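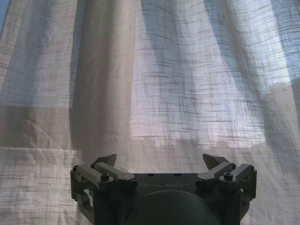

Vultholm Clear Bag, Stadium Size

Supporter gear > Bags > Clear bags

Another ground brings in a clear bag rule and another shelf of clear bags appears to go with it. We held off stocking one for a long time. Most of the ones we were sent smelled like a shower curtain and split at the corner seam before halftime. The Vultholm is the first we have been willing to put our name next to, and we still have a few complaints, which you will find further down.

What it is

A see-through shoulder bag for match days. Clear front, clear back, clear base, woven trim along the edges and one long zipper across the top. It holds a scarf, a folded rain jacket, a phone, a wallet and a program if you don't mind the program bending. It will not hold a winter coat, whatever the maker's own leaflet says. Kalliopi Trajkovski from our shop floor tried with three different coats and got the zipper closed on none of them.

Will it get you through the gate?

Probably. We can't promise it and you should be careful of any seller who does. Clubs set their own limits and change them mid-season, often with a line at the bottom of a ticket email. Some go by outside measurements and some seem to go by the mood of whoever is on the turnstile. Read your club's page before you buy, and again before an away trip. We won't take a bag back because a steward didn't like it.

The "Approved for All Major Venues" sticker on the packaging is the maker's. We asked who had done the approving and are still waiting for an answer. We peel the sticker off where we can.

Details

Style: shoulder bag, top zipper
Colors: clear with black, red, sky blue or green trim
Strap: adjustable, removable, clips at both ends
Pockets: 2 (one inside, one flat ticket pocket on the front)
Load: up to 200 ounces, according to the maker
Care: wipe with a damp cloth, no machine washing, no dryer
Guarantee: 2 years on seams and zipper

About that load figure. It may well be true of the bag. It is not true of your shoulder, and we would not hang that much from the strap clips either. They are plastic. Metal ones would have added very little to the price.

How it compares

The Tranus is cheaper and comes folded flat. It also stays folded flat, more or less, with a crease down the front that never comes out. Fine for one cup final. Not something you will want for a whole season.

The Rekon has a better strap and a much worse zipper. We stopped selling it in February after too many came back with the pull missing. If you bought one from us and the pull has gone, bring it in and we will swap it.

Between the three, the Vultholm is the one to get if you have a season ticket. If you go once a year, a freezer bag with a good seal does the same job and most gates will wave it through.

What we don't like

The front goes cloudy. Every clear bag does, sooner or later, and the "crystal clear for life" line on the label deserves no attention at all. Keep it away from keys and it will look decent for longer.

The ticket pocket is a leftover from the days of paper tickets. Phones slide out of it. Put yours in the inside pocket.

The red trim is a bit orange. We have had words from fans of two different clubs about this. If the exact shade matters to you, come and see it in the shop before ordering.

It gets stiff in the cold. Warm it up indoors before you force the zipper.

What buyers have told us

"Lasted the season so far. Strap clip creaks. Got stopped once at an away end and then let in with no explanation." – Ognjen Petkov

"Bought the green. It does what it says, apart from the bits you already said it doesn't." – Manee Saithong

"My daughter's sandwiches were on show to the entire family stand. I suppose that is the idea." – Nataša Leka

Ordering and returns

Sent folded once, in a cardboard sleeve. Returns are free if the tag is still on. For club or supporters' group orders, write to Rafail Liapis at the shop and say which trim you want. We don't print crests on it and can't point you to anyone who does it legally.

Page last checked 14 Mar 2022. Sky blue is out of stock. Black, red and green are in.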